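Ullow Desk Hire -- Frequently Asked Questions

What do I get with a desk?

A desk, a chair, a lamp, wifi and use of the kitchen. Tea and coffee are included. Printing is charged at 10p a sheet and added to your next bill.

Where are you?

On the first floor of Sterska House, above the bike shop. The street door is to the left of the shop window. There is a lift, but it is small and will not take a cargo bike or a large pushchair.

When are you open?

The front door is staffed from 8am until 6pm on working days. Members with a key fob can come in until 10pm. We close for a week at the end of December and those days are taken off your bill.

How much is it?

A fixed desk costs £389 a month. Day passes are sold at the front desk and by email. There is no joining fee. We ask for one month's notice if you want to leave.

Can I bring my own equipment?

Yes. Monitors, keyboards and laptop stands are all fine, and fixed desk members can leave them overnight. Fan heaters and kettles are not allowed at desks. The most you can run from one extension lead is 2000 watts in total, so please check the labels if you have more than a couple of things plugged in.
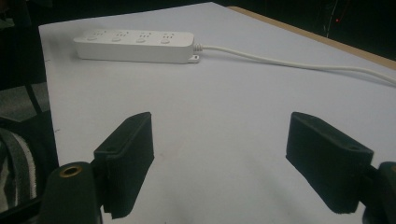

White power strip with four outlets, each with its own button.

Please don't plug one extension lead into another. If you can't reach a socket, ask at the front desk and we will move you.

Is there somewhere to take calls?

There are two booths by the kitchen, free to use for up to half an hour at a time. The Vachon room seats six and has to be booked. Short calls at your desk are fine if you keep your voice down.

Can I use the address for post?

Fixed desk members can. Letters go in the racks by the lift. We sign for parcels but can't store anything bigger than a suitcase -- there just isn't the room.

How does the door system work?

We use Trukov fobs. You get one when you join and pay a £10 deposit, returned when you hand it back. If you lose it, tell us the same day so we can switch it off.

Are dogs allowed?

Only in the back room, on a lead, and no more than two at once. Email first to check there is space.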